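Home Boats Passages Galley Crew Notes Contact

Passages > Galley > How-to

How to plan food and water for a short offshore passage

September
By the Landar Sailing crew

Our first overnight passage was from Grolik to Inus, 266 nautical miles, and we took far too much food. We came in after two days with three bags of pasta unopened, a melon rolling in the forepeak and no ginger cookies left. We've done the same run many times since on McIver, our 40-foot sloop, and the food plan below is what we use now. It's written for four people who stand watches. If your boat is smaller or your crew larger, the steps are the same and the shopping list changes.

You'll need the passage plan, a notepad, masking tape, a permanent marker and a few hours the day before you leave. A kitchen scale is useful for rice and oats but you can manage with a mug.

Step 1. Work out how long you'll really be out

Take the distance and divide it by the speed you usually average. Use the speed from your own log and leave the brochure figure alone. McIver does five and a half knots over a full day in mixed wind, so Grolik to Inus is 2 days and a little more. Then add a full extra day of food. It doesn't have to be nice food. Ours is canned beans, crackers and a jar of peanut butter, and it stays in its own bag under the port settee.

Don't count on stopping partway. There's one harbor on this route that looks handy on the chart, but the entrance is shallow and the fuel dock closes at 5 p.m.

Step 2. Ask the crew what they eat

Send a short message a week ahead. Ask about allergies, what people can't stand, what they drink in the morning, and whether they get seasick. The last one changes the menu more than the rest. Someone who feels bad on the first night will usually take plain rice, dry toast, a banana or a boiled potato, and won't want to be in the same cabin as frying onions.

Ask about medication that has to be taken with food as well. Put those times on the watch bill so that whoever is in the galley knows.

Step 3. Write the menu by watch

Most menus are written as breakfast, lunch and dinner. On passage, half the crew is asleep for at least one of those. We write down the watch changes and put food next to each one. On our system that gives a hot meal at 6 p.m. with everyone up, something hot to drink at midnight, oatmeal at 6 a.m., and a cold lunch people can take when they want it. Night snacks go in a separate column.

Keep the first evening very easy. We cook it at home, usually a chicken and rice stew, freeze it flat in zip bags, and let it thaw in the icebox on the way down the coast. It helps keep the icebox cold for the first few hours too. The second evening can be a fresh one-pot meal if the sea allows, and if it doesn't, there's the canned version of the same thing.
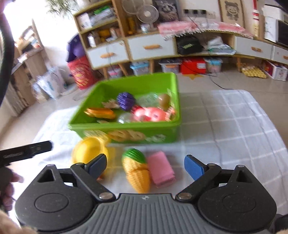

Fresh vegetables need sorting before they go aboard. Buy them unwashed if you can, from a stall where they haven't been chilled, and go through them one at a time on the dock. Anything bruised gets eaten that night. Leave natural wrapping on until you cook. Corn is the easy case: a real cob should come aboard with its green husk on, like the green top on the yellow toy one in the picture, and it can stay that way in a net until the pot is ready. Cabbage keeps its outer leaves and onions keep their skins. Carrots do better out of plastic, wrapped in a dry dish towel. Tomatoes should be bought at different stages, a couple ripe and the rest still firm.

Fruit goes in a hammock that can't swing into anything. Ours used to hit the bulkhead on port tack and we had apple sauce by morning. Tie the bottom of the net with a short piece of line. Keep bananas away from everything else or the whole lot ripens together.

Step 4. Do the water properly

McIver's tank holds 160 liters. For four people on a passage this short that's plenty, but a tank can leak or go bad, and a pump can fail, so we never have all of the drinking water in it. We carry jerry cans as well, filled at home and lashed in the cockpit locker. The cans are for drinking and cooking. The tank is for dishes and hands, and is the reserve for everything else.

Fill the cans nearly full and leave a small gap at the top. A can with some air in it floats, and that matters if you ever have to take one to the raft.

Give each person a bottle with their name on it in marker. It saves washing cups, and you can see at a glance who hasn't been drinking. People on night watch drink too little, mostly so they won't have to get out of their foul weather gear. Tell them to drink anyway.

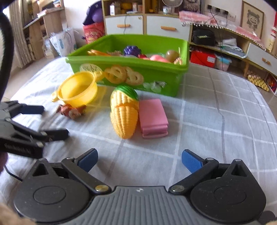
Blue finger pads spread over a bedsheet, with a second gripper at left.

Step 5. Repack everything at the kitchen table

Cardboard stays ashore. It gets soggy, it comes apart in the bilge and it can carry insects. Tip rice, oats, pasta and milk powder into screw-top jars or doubled zip bags, and write the cooking instructions on masking tape on the outside. "Two mugs rice, three mugs water, lid on, 12 min" is enough. Whoever cooks will be tired and won't remember.

Take paper labels off cans if they're going anywhere near the bilge, and write the contents on the lid with the marker. Write it on the side too. We once ate peaches with chili.

Then pack by meal. All the dry parts of the second dinner go in one bag, with the name of the meal on the tape. When it's rough, the cook wants to open one locker, take out one bag and shut the locker again. Put the bags in the order you'll use them, last meal at the bottom.

Step 6. Sort out the snack box

This is the part of the plan that gets the most use. We have one plastic tub with a lid that lives at the foot of the companionway, where the person on watch can reach it without waking anybody. Into it go cereal bars, nuts, dried apricots, crackers, hard candy, cheese in wax and ginger cookies. Refill it once a day from a stock that's put away somewhere less obvious. If you put the whole supply out at the start it will be gone by the first morning.

Avoid anything with a noisy wrapper if people sleep in the saloon. Avoid chocolate in hot weather, or keep it in the icebox.

Step 7. Set up the galley before you cast off

Check the gas. Weigh the bottle in use, and check that the spare is full and that the wrench is with it. Light each burner once at the dock. Put the pot clamps on the stove and try them with the pots you're going to use, since clamps that hold a saucepan often won't hold a pressure cooker.

A deep pot with a locking lid is the best thing in our galley and we cook nearly every meal in it. Never fill it more than half. Bowls are better than plates, and the ones with a rubber ring underneath stay put on the cockpit table. Have one dish towel to hold things still and another to dry with.

Fit the galley strap at the right height for the shortest person who'll be cooking. Whoever is at the stove wears bib trousers and boots when there's any sea running, even in warm weather. Hot water down a bare leg is a bad injury a long way from help.

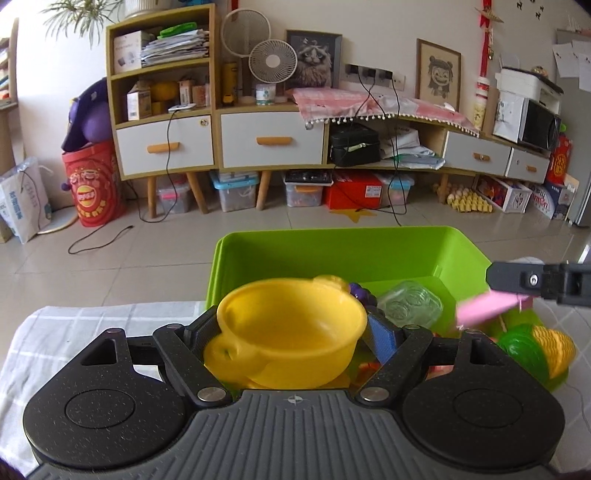
Step 8. Stow for the tack you expect

Look at the forecast and decide which tack you'll be on for the first 12 hours. Heavy cans go low and close to the middle of the boat. Things you'll want early go on the side that will be downhill, so that they don't jump out when you open the locker. Put towels between jars. Shut every locker, then push on each door with your knee to see whether the catch holds.

Draw a simple map of the boat on one page and write down what is in each locker. Tape it inside the chart table lid. Cross things off as they're used. On the way home the same page tells you what you have left and what to buy.

Eggs go in their own box, wrapped in a sweater if you have nothing better. Bread keeps longer if it's bought unsliced, and wraps keep longer than bread. We take one loaf for the first day and wraps after that. 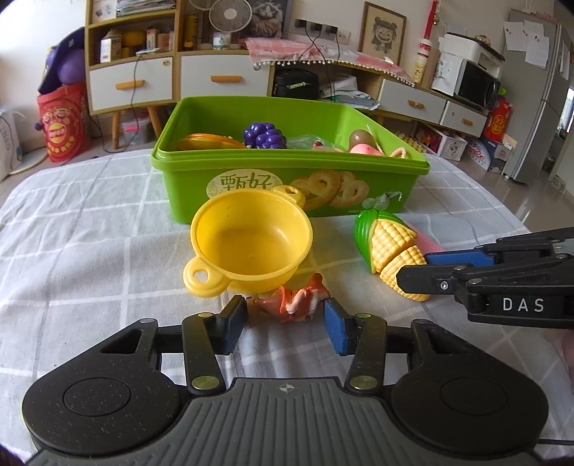 Once it's all put away, have one other person find three things from the map without help. If they can't find the coffee in daylight at the dock, they won't find it at midnight heeled over. Change the map or move the coffee.

Step 9. Eat something before you leave

Have a proper meal ashore two or three hours before departure, low in fat and with no alcohol. Make sandwiches and fill the thermos flasks while the boat is flat. We fill one with plain hot water, as some people want tea and some want soup. The sandwiches take care of the first six hours, and after that most of the crew have either settled in or gone to their bunks.

If someone is sick, give them small sips of water and half a cracker at a time. Keep them warm and keep them out of the galley. Swap their cooking turn for an extra hour of steering, which many of them prefer.

Step 10. Keep notes as you go

Hang a pencil by the stove. Write down what was eaten, what was left in the pot and what people asked for that you didn't have. Note how far down the jerry cans are at each 6 p.m. meal. When you reach the dock, empty the icebox the same day, wipe it with a weak bleach solution and leave the lid propped open.

Trash should be bagged and tied, with cans rinsed in salt water and crushed. We keep it in the stern locker, well away from the gas. The bins at Inus are behind the shower block, and glass goes in the green one.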